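Last updated: April

Open house at Lemieux, Jalville: what the demo left out

I drove out to the Lemieux building in Jalville because the invitation promised "a frank look at a failure," and I had my doubts about the frank part. Companies like to talk about failures that cost them nothing. I wanted to see what this one was.

It started at 9:30 in a lobby with bad coffee and a good heater. We signed a waiver, got safety glasses and were sent in groups of five past the loading doors to the test hall. My group had two people from a packaging plant, a retired machinist, a man who never said where he worked, and me.

The failure goes like this. Lemieux builds a two-finger gripper arm that sorts returned books and binders for school districts. The control software comes from a smaller outfit called Zorkgate. In the winter, during a long unattended run, the arm dropped a binder, reported that it was still holding it, and carried on. It drove its closed fingers to the drop-off spot, opened them over nothing, logged a success and went back for the next one. It did that 64 times before somebody walked by. On a few of those trips the fingertips hit the tabletop hard enough to leave marks on both.

Ramesh Prajapati, the engineer who ran our tour, told it plainly enough. The gripper decides whether it is holding something by looking at how far the fingers closed and how hard the motor is pushing. With a thin or floppy item those numbers can look nearly the same as they do for an empty hand. Someone had widened the allowed range a few weeks earlier to stop false alarms on soft covers. The false alarms stopped. So did the real ones.

I asked who had signed off on the change. Prajapati said it went through the normal review. I asked what the normal review was, and he said it was being rewritten. The machinist wrote something down at that point and underlined it.

The safety side bothered me more. The arm works at low speed, so people are allowed to stand near the table while it runs. Fine, but the speed limit was set on the assumption that the machine knows when it has touched something. If it can knock into a table and log a success, I would like to hear how it does with a wrist. The answer we got was that contact with a person is handled by a separate check in the arm joints, and that this check was never affected. Maybe so. We were shown a slide about it. We weren't shown a test, and when the man who never said where he worked offered to hold out a foam tube, he was told the insurance didn't cover it.

Lunch was sandwiches in the hallway. I'll give them credit for the pickles.

In the afternoon they took us through the fix, which they call Sultomia. It is a second opinion, more or less: after each grab, the software compares the wrist camera's picture with what the finger readings claim, and if the two disagree the arm stops and waits for a person. Prajapati said they had run 600 grabs with it and the arm had stopped itself 30 times. He didn't have a breakdown of how many of those stops were needed. I asked twice. A stop rate like that would drive a night shift crazy, and I can guess what a tired supervisor does with a warning that goes off that often. It's the same thing somebody did last time.

I also noticed that the fix depends on a clear view from the wrist. Shiny covers throw glare, tabletops throw glare, and dust gets into everything. The packaging people brought this up before I could, and they were told the training pictures include plenty of glare. They looked about as satisfied as I was.
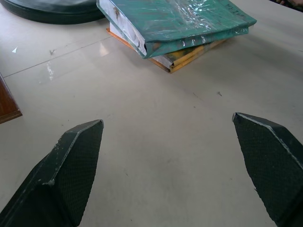 Can a gripper tell by itself that it has dropped something?

Often it can, but finger position and motor force alone may miss a thin or soft item, so a second kind of check is needed.

We were out by 3:15. On the way to the parking lot I asked Prajapati whether any district was still running the old settings. He said they had all been contacted. I said that wasn't what I had asked, and he said he would get back to me by email. I've had the survey asking how I enjoyed my visit, and so far nothing else. I gave the tour a three and put my question in the comments box.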